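MEDIA RELEASE

Uvine brings its round Cesow table to shared workrooms in Ostville

Furniture supplier Uvine will begin general sales of the Cesow, a round wooden table for shared workrooms, classrooms and meeting spaces, in July. The company has been placing the table with early customers in Ostville, and 263 have been delivered so far.

The Cesow measures 1,000 millimetres across and is sold in one size. It has a smooth top in a warm honey colour and no corners. Uvine developed it for rooms where people sit or stand at a table to do something with their hands, and where the furniture is moved often.

"Most of our customers had been buying rectangular desks and pushing them together," said Parvaneh Heydari, product manager at Uvine. "That's fine for a lecture. When two people want to work on the same object from different sides, someone ends up reaching over a join or leaning on a corner. We kept getting asked for a round one that wasn't a café table."

Café tables were the main point of comparison during development. Uvine found that many of the smaller ones tipped when a person leaned on the rim with both forearms, and that the larger dining models were difficult to get through a standard office doorway. The Cesow was designed between those two. It can be turned on its edge and rolled a short distance by one person, although the company recommends two people for stairs.

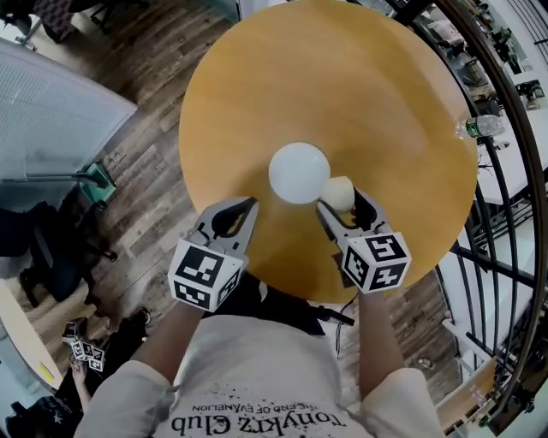
The finish was chosen after comments from the first customers, several of whom had used white laminate desks before. A mid-toned top makes pale objects easier to pick out at a glance, and it shows less dust between cleans. It is also low in glare under ceiling lights. The honey colour is the only finish planned for this year. Uvine has had requests for a darker version and will consider one when the first production run has sold.

Heydari said the colour had been the subject of more discussion inside the company than any other part of the table.

"I wanted grey, to be frank about it. Grey goes with the partitions and grey goes with the floors that people already have. The customers liked the wood colour and they were right. A lot of these rooms have grey-brown plank floors, grey panels and black office chairs, and the table is the one warm thing in there."

The table stands at ordinary desk height and can be used with the chairs a customer already owns. Uvine does not sell it as part of a set. Buyers who want new seating at the same time can be referred to Teshome, the Ostville seating workshop, which repairs and resells used office chairs. The two companies invoice separately.

Fitting out a room

Uvine is also publishing a short planning sheet for people setting up a shared workroom for the first time. It is free and covers the following points.

Clearance. Leave enough space around the whole rim for a seated person to push back without hitting a wall or a partition. A round table placed hard against a wall loses most of what it was bought for.

Partitions. Fabric panels take some of the noise out of a hard-floored room. They should be placed behind the chairs and kept clear of the walking route to the door.

Cables. The Cesow has no hole or tray in the top. Leads should come up from below at one side only, hang free of people's knees and be kept off the floor where chairs roll. Customers who need permanent power at the table should look at a different product.

Drinks. Bottles with a cap are fine on the tabletop. Open cups are better kept on a side shelf. Stand a bottle back from the rim, on the side away from the hand that is doing the work, and move it off altogether if the task needs the full width. 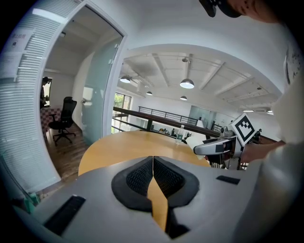 Care and cleaning

The tabletop should be wiped with a damp cloth and dried straight away. Mild dish soap can be used on sticky marks. Uvine advises against bleach, scouring pads and furniture polish, the last of these because it leaves the surface slippery and small round objects will not stay where they are put. Spilled water should not be left to sit along the edge.

Fixings under the top should be checked by hand once a month in a busy room. A key is supplied, and replacement keys can be had at no charge from the Ostville showroom.

Small surface scratches can be treated with the repair stick included in the box. For deeper damage, tops can be bought separately and changed on site, so the base does not have to be thrown out. Uvine will take back damaged tops from customers within its delivery area when it drops off a replacement. The company keeps the sound ones for use as sample boards and counter panels in its own workshop.

"We would sooner sell somebody a top than a table," Heydari said. "The early customers are hard on them, and the rim takes most of it, from chair arms and from people's belts and keys. We changed the rounding on the rim partway through for that reason. Anyone with an older one who isn't happy with the edge should ring us."

Availability

The Cesow can be ordered now for delivery from July. Delivery within Ostville includes carrying the table into the room where it will be used, assembly, and removal of all packaging. Customers outside the delivery area can arrange their own freight, and the table is packed flat for this purpose in a single carton.

Each table carries a 12-month warranty on the top, base and fixings. The warranty covers normal indoor use in shared rooms, including schools and workplaces. It does not cover tables that have been left outdoors or cut down.

Schools and community centres may borrow a table for a trial before buying. Trial tables are limited and are booked in the order requests come in. A borrowed table can be kept and paid for at the end of the trial, or Uvine will collect it.

The showroom is closed on Sunday. Visitors are welcome at other times without an appointment, and there is a Cesow on the floor to sit at.

About Uvine

Uvine supplies tables, shelving and storage for workrooms and teaching spaces. It is based in Ostville and assembles its products there.

Media contact

Parvaneh Heydari, Product Manager, Uvine, Ostville
Interviews and product loans for review can be arranged through the showroom.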